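用了五周的双臂桌面工作站套件：Gavel 台架加 Pineck 夹爪，值不值

先交代立场。我对“开箱即用”四个字一向不太信，对卖双臂套件的商家尤其不信。所以 Grokness 的销售跟我说“一个下午装好，晚上就能跑”的时候，我把周末两天都空了出来。最后花了两天零一个上午，其中还不包括等螺丝。

这篇只讲架设和维护，不讲算法。我们组用它做餐桌整理一类的任务，模型那部分跟套件没关系，好坏都不能算在它头上。

一、台架

Gavel 是一个黑色金属框架，中间放桌板，两条臂分别装在左右两侧。结构本身我挑不出大毛病，锁紧以后用手推，晃动比我们以前拿铝型材自己搭的那个小。问题出在说明书。安装图把左右底座画成镜像，实物却不是镜像件，孔位差了一格。我按图装完左边，发现线缆出口朝着桌子里面，只好拆下来重装。客服的答复是“新版说明书已更正”，我要新版，给我发来的还是同一份。

调平也比宣传的麻烦。地脚可调范围太小，我们的地面有一点坡，最后在一个角下面垫了薄片。官网上那句“适应各种地面”建议删掉。

桌板是浅色木面，好看，但容易留印。夹爪第一周就在上面戳了几个小坑，都是标定没做好的时候戳的，怪我。不过换一块原厂桌板要单独报价，交货期还不写死，这个怪他们。我后来找木工店照尺寸裁了一块备着，到现在还没换上去。

二、走线

这是我意见最大的地方。臂上的黑线缆成束走，到底座附近就垂下去，朝地面绕一个弯。套件里只给了5个理线卡，两条臂根本不够分。弯留短了，手臂伸到远端时会拽接头；留长了，拖在地上，人走过去一脚就踢到。我试出来的办法是：先让手臂慢速走到最远的那个姿态，停住，在这个姿态下把线固定，再多放一掌宽的余量，然后回零，看线会不会蹭到框架。左右各做一遍。说明书里关于走线只有一句“请合理布线”。

接头方面，出厂没有任何标签。我用标签纸给每根线两头都写了号。听起来啰嗦，可是第三周右臂掉线那次，要是没有标号，我得把桌子后面那一堆全部摸一遍。

三、夹爪

Pineck 夹爪的两根指头是尖头的，适合捏边沿，碗口、杯口、餐具柄都属于它的强项。扁平的东西就看运气，盘子贴着托盘放的时候，指尖很难插到下面去。商家演示视频里拿盘子拿得很顺，我后来逐帧看，盘子下面垫了东西。演示嘛，我理解，但至少写一行字。

指示灯我倒是喜欢。手册里把绿灯定义为通信正常，离着几步远也看得见，省得总盯屏幕。要提醒的是，绿灯只管通信，不管标定。我们有一次全绿，位置偏得一塌糊涂。

我们日常的测试布置很普通：托盘、盘子、杯子、碗，再加刀叉勺和一块餐巾。选塑料托盘是因为便宜，撞坏了不心疼。餐具我建议挑柄上有颜色的，跟浅色桌面分得开，调相机的时候少受罪。

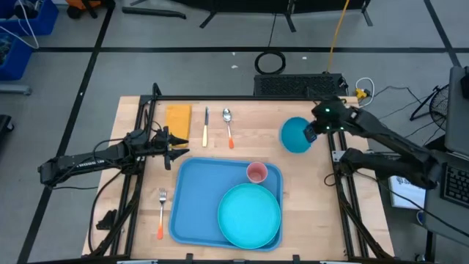 图1：左爪悬在蓝色托盘左上角附近，右爪在碗边，餐具摆在托盘外侧。

四、标定和日常维护

官方给的标定流程要求每180小时做一次。按我们的使用强度，这个间隔太乐观。我的记录里，右臂跑到一半的时间，末端就已经偏到能看出来了，夹碗还行，夹叉子柄开始落空。左臂要好一些。同一批货，两条臂差别这么大，我问过原因，对方让我检查桌子是否水平。桌子是水平的，我垫的。

现在我们的做法是每周日晚上没人排队的时候做一遍，整套下来35分钟。顺序如下，供参考：

断电，用手轻推每个关节，感觉有没有松旷。
检查底座螺丝。我在螺丝头和底座之间画了一道漆线，错位了一眼就能看出来。
擦指尖。沾了油以后夹碗会打滑，很容易误判成夹持力不够，然后一通乱调参数。
上电，回零，两条臂分别去点桌上的标记点，记下偏差。
偏差超限才重新标定，没超就别动它。我们有个同学喜欢“顺手标一下”，越标越歪。

出问题的那次是第三周。右臂跑着跑着停了，报通信错误，重启后好一会儿，又停。我先怀疑驱动，差点寄回去。后来发现是底座下面那个接头，锁扣没有完全扣到位，手臂往某个方向伸的时候才会松。重新插紧，再加一个扎带固定，之后没再犯。修理成本是一根扎带。但是为了找到它，我花掉了大半天，因为 Grokness 的错误代码表里，这一条的解释是“请联系售后”。售后的解释是“请重启”。

真正帮上忙的是用户论坛里一位叫 Uldis Avotiņš 的网友，他贴过一份很详细的排查笔记，按姿态分段去复现掉线，我就是照着做的。这种东西本来该写进手册。

五、软件

装驱动还算顺利，界面丑，能用。有两点要注意。第一，升级固件前先把标定参数导出来，升级会清空，而且没有提示，我是吃了亏才知道的。第二，急停恢复以后，两条臂会依次回零，先左后右，回零路径不会避开桌面上的东西。先把桌子清空再按恢复，否则杯子肯定飞。

日志倒是写得很全，连每次开合的电流都有，导出来是普通表格，不需要他们家的查看器。算一个意外的优点。

六、跟 Luik 比

隔壁组用的是 Luik 的同类套件，我借用过几天。Luik 的走线是内置的，干净得多，标定间隔也确实能撑到标称值；缺点是夹爪选择少，坏了只能整只换。Gavel 这套乱归乱，每个零件都够得着，拆右臂腕部只需要一把内六角。要是组里有一个愿意蹲在地上理线的人，Gavel 省钱；没有的话，多花的那部分钱 Luik 会从时间上还给你。

顺便说配件价格。原厂指尖一对978元，我看到报价以后又确认了一遍单位。指尖属于磨损件，不应该是这个价。我们现在自己打印，寿命短一些，换得勤一点，夹餐具没觉得有区别。

总评

机械部分及格偏上，文档不及格，售后看运气。宣传页上的“免维护”请当作没看见，每周的检查一次都省不了。已经买了的，先花半天把线理好、贴上标签；还没买的，下单前让对方把理线卡的数量和备用桌板的交货期写进合同。

我打算年底再补一次长期使用的情况，主要看右臂腕部的间隙会不会继续变大。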